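乌里茨冰球队转手在即，Getby拟接下Woria手中股份，老会员投票放行

本报体育产业记者

在乌里茨（Ullitz）看冰球的人，这几年大概都养成了一个习惯：散场以后先不急着回家，在球馆门口的热饮摊前站一会儿，聊完比分，再聊聊球队究竟归谁。这个话题从上个赛季聊到这个赛季，总算有了比较清楚的下文。本周一晚上，乌里茨冰球俱乐部的会员协会就股权转让一事举行投票，932票赞成，156票反对，同意大股东Woria把手里的股份转给体育投资公司Getby。换句话说，如果后面的手续都走得顺，这支球队在下个赛季开赛之前就要换东家了。

先替平时不太关心这些事的读者理一理来龙去脉。Woria原本做的是饮料批发，当年俱乐部欠着冰场的租金，连客场的大巴都快租不起，是Woria出面把窟窿补上，顺势成了大股东。会员协会那时留了一手，在章程里写明：凡是控股权易手，必须先问过会员。这一条写进去以后许多年都没有派上用场，有些年轻会员甚至不晓得有这回事，直到今年二月Woria放出风声，说想把精力收回到本行，大家才又把章程翻出来，一个字一个字地读。

说到Woria，乌里茨的球迷心情是有点复杂的。要感谢它的地方很多，青年队的训练时段是它保下来的，季票价格也有好几个赛季没有涨过；埋怨的人也有，主要是嫌它在引援上太谨慎，每到转会窗口，别的队热热闹闹，自家这边总是静悄悄的。不过真到了要分手的时候，看台上的口气反而软了下来。最后一个主场比赛日，南看台挂出一条横幅，上面只写了“谢谢，慢走”，字写得歪歪扭扭，倒是很有人情味。 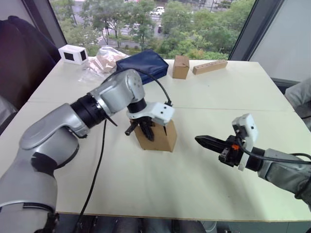 白色桌面上方的机械臂与黑色夹爪。

接手的Getby在本地还算新面孔。公司此前投过手球和室内足球，在冰球方面只有一家，就是邻近的切尔尼（Čierny）队，持有的是少数股份。也正因为这个缘故，消息刚出来那几天，会员论坛上吵得最凶的就是切尔尼。两队在同一个联赛里打了这么多年，德比战的票向来是最先卖光的，如今背后坐着同一个股东，谁心里都免不了犯嘀咕：以后要是两队抢同一名门将，这笔账怎么算？年轻球员会不会在两边调来调去？德比还算不算德比？

Getby的答复写在递交给会员协会的意向书里，篇幅不短，我们把要紧的几处挑出来说。公司承诺在取得乌里茨控股权之前，先把切尔尼的股份全部出清，出清的手续没有办完，乌里茨这边的交易就不生效。这个顺序是会员协会坚持要写进去的，最初的版本里说的是“择期处理”，协会的代表觉得“择期”两个字太活络，来回磨了好几轮，才改成现在的写法。联赛方面也表示，一家公司同时持有两支参赛队股份的情形需要另行审查，只要切尔尼的股份转干净了，审查也就自然了结。

至于价钱，双方都没有公开，这在小联赛里也算常见。能够确定的是付款方式：Getby将在四个赛季里分期付清，每个赛季开始前付一笔。若有一笔逾期未付，Woria有权要求暂停后续的股权过户。有会员在投票前的说明会上问，分期会不会意味着新东家手头不宽裕，Getby的回答是希望把现金多留一些给球队日常开支。这个说法听上去合情合理，当然也要等到赛季开始，看看工资单和装备采购才知道。

会员们最看重的还有一条，就是自己能不能也分到一点。按照谈妥的方案，俱乐部会拿出百分之五的股份，以小额的形式卖给会员，每位会员可以认购的数量设有上限，买了以后三个赛季内不得转卖给会员以外的人。这部分股份有分红权，在一般经营事务上没有投票权，但遇到改队名、换队徽、迁主场这三件事时，持股会员可以作为一个整体行使否决。对很多老球迷来说，钱赚不赚倒在其次，家里墙上能挂一张自己球队的股权证书，将来讲给孙辈听，也是一件体面的事。

投票那天晚上，会场借的是球馆二楼的会议厅，六点半开门，还没到点，走廊里就已经站满了人。有带着孩子来的，有下了班连工作服都没换的，也有特意系着旧款围巾的，那条围巾的配色早就停产了，惹得旁边几位直打听是从哪里淘来的。说明会开得比预定时间长，光是关于季票优先续订的问题就谈了好一阵子。现有季票持有者在新东家上任后的头一个赛季可以按原价续订，座位也保留，这一点讲明白以后，厅里的气氛明显松快了许多，后排还有人鼓起掌来。

反对的声音同样值得听一听。投反对票的会员里，有一些是不愿意看到外地资本进来，更多的则是觉得时间太赶，意向书的最终文本在投票前几天才发到大家手里，附件又多，一般人下班以后翻上几页，眼皮就打架了。还有会员提出，不妨再等一等，看看本地有没有别的买家。会员协会的回应是，这几个月里确实接触过别家，但没有一家愿意接受出售小额股份的条件，而Woria希望在春季结束前把事情定下来，再拖下去，球队连新赛季的预算都没法编。协会也答应，以后凡是类似的文件，会提前更长的时间发放，并且附上一份用大白话写的摘要。 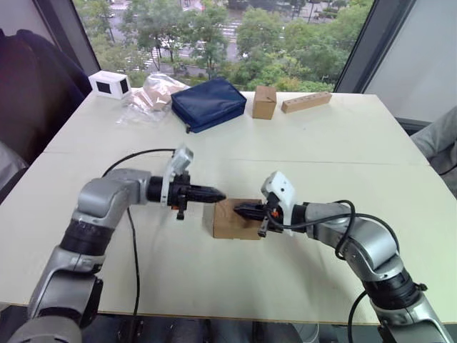

球队这边，眼下最着急的还是续约。一线队里有好几份合同到夏天就满了，教练组也在等消息。Woria和Getby商量下来的办法是，过渡期内的续约由双方共同签字，谁也不能单独做主，免得前脚签的人后脚就被新东家退掉，对球员、对球队都不好看。俱乐部表示，青年队的教练不受这次转让影响，合同照旧，训练时段也照旧，家长们可以放心把孩子送来。暑期的滑冰班仍然在五月开始报名，报名点还是售票处旁边的那个小窗口。

球馆的事情稍微麻烦一点。冰场归市里所有，俱乐部是租客，租约里写着承租方变更股东时须通知市政部门。通知已经送出去了，市里表示不会因为股权变动调整租金，只是提醒俱乐部，制冷设备的维护费用仍由租客分担。Getby在意向书里提到愿意出一部分钱更换看台座椅，又说想把北侧入口的通道拓宽，让推婴儿车和坐轮椅的观众进出方便些。哪一项先做，眼下还没有排定，会员协会倾向于先做通道，毕竟座椅硬一点，大家这么多年也坐惯了，自带一块垫子就好。

切尔尼那头的反应也很有意思。切尔尼俱乐部发了一则短短的公告，说已经知悉股东的退出意向，正在和几家本地企业接洽，球队运作一切如常，末尾还不忘祝乌里茨“一切顺利，德比战除外”。这句话当天就在两边的球迷群里传开了，乌里茨这边有人回敬说，等着瞧，下个赛季客场见。两座小城隔着一条河较劲了这么多年，骨子里其实都惦记着对方过得好不好，真要是哪一天对面的球队没了，赛程表上空出那么一格，恐怕谁看着都不舒服。

接下来要办的事情还有几桩：切尔尼股份的出清，联赛的书面确认，再就是小额股份认购细则的公布。会员协会说，细则会以信件和电子邮件两种方式寄给每一位会员，搬过家、换过邮箱的朋友最好早些到售票处更新一下联系方式，窗口逢主场比赛日开放，平日下午也有人值班。认购登记期间，协会还会在球馆大厅设一张咨询台，看不懂条文的尽管带着文件来问，问多少遍都没关系。关于新赛季的季票价目，俱乐部会在股权过户完成以后另行公布。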